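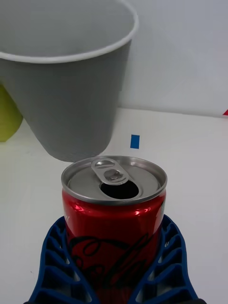

How long does an open can of soda stay good?

If it stays cold, until the next day for most people's taste. Left on the counter it goes flat in a few hours, and after that I pour it down the sink.

My sister asked me that last week and I gave her the short version over the phone. The long version is that I have been trying to get our household to deal with its soda cans since March, and I now have opinions on the subject.

We are a family of four and we go through a lot of cans. I buy them in cases when Tremar has them on sale, and they go on the bottom shelf in the garage. Buying them was never the trouble. The trouble was the half-finished ones. I would come into the kitchen in the morning and find one by the toaster, one on the windowsill, and one on the arm of the couch in the next room. Each had a few inches of warm soda in it. No one would admit to any of them, and no one wanted to drink from a can that might belong to someone else.

The first thing I tried was writing names on the cans with a marker. The marker was in the drawer for two days and then it was gone. When I bought another one, the ink wiped off as soon as the can sweated.

Next I tried those snap-on plastic lids. I got a pack from Nultanum. They fit all right and they do keep the smell of the fridge out, but mine did not keep the fizz in overnight. I still use one when I take a can out on the patio, because of the wasps. The rest are in the drawer where the marker used to be.

What has worked better is cups. I was against this at first because it sounded like more dishes. But a plain plastic cup rinses out in a few seconds, and if you pour half the can you can see how much you want before you commit to the rest. My son used to open a can, take four sips and walk away. Now he splits one with his brother. We have a stack of light plastic cups that live next to the fridge, and each person gets one for the day. At night they all go in the dishwasher, top rack.

A few things about pouring, since I have wiped up enough of it.

Tilt the cup and pour down the side. Everyone knows this for beer and forgets it for soda. Straight into the bottom gives you a cup of foam and then a puddle.

Push the tab all the way back before you pour. If it sits over the opening even a little, the soda catches on it and runs down the outside of the can.

Put the ice in first if you want ice, and wait a few seconds after the first splash. Room temperature soda on fresh ice foams up more than you expect.

Wipe the top of the can before opening it. Ours sit in the garage and there is dust on them. I run a damp paper towel over the lid and around the rim. My kids think I am fussy about this and they can think so.

Then there are the empties. For a long time we had a paper grocery bag on the floor beside the trash, and it leaked. There is always a spoonful left in the bottom of a can, and a whole bag of spoonfuls will soak through the paper and leave a sticky ring on the tile. I scrubbed that ring more times than I want to say. Hot water and dish soap takes it off if you let it sit first.

Carmela Costa, two doors down, told me she rinses each can and stands it upside down in the dish rack before it goes anywhere. I thought that was too much work, but I tried it for a week and kept going. It is a quick swish under the tap. The cans are dry by evening and there have been no ants this summer, where last summer we had them in a line from the back door.

The dry cans go into a hard plastic bin with a lid, a 14 gallon one from Flernunix. I line it with nothing. When it gets full it goes to the garage, and I take it to the recycling center along with the cardboard. I used to crush the cans to save room, but the man at the counter there told me he would take them either way and the whole ones are easier for him. So I quit crushing them, and my husband misses it.

I should say we are also trying to drink less of the stuff. A case used to last us a week and now it goes closer to two. Splitting cans did most of that without any speeches from me. I keep a pitcher of water with lemon on the middle shelf, and on hot days that empties before the soda does.

If you have the same problem with half cans, I would start with the cups and leave the lids alone. Buy ones that stack, and get a couple more than you have people. The other thing is to pick one spot where an open can is allowed to stand. Ours is the counter to the left of the sink. Anything I find somewhere else after dinner gets poured out, and I don't ask whose it was.

Next I need to sort out the garage shelf, which is sagging in the middle. I'll write that up when it's done.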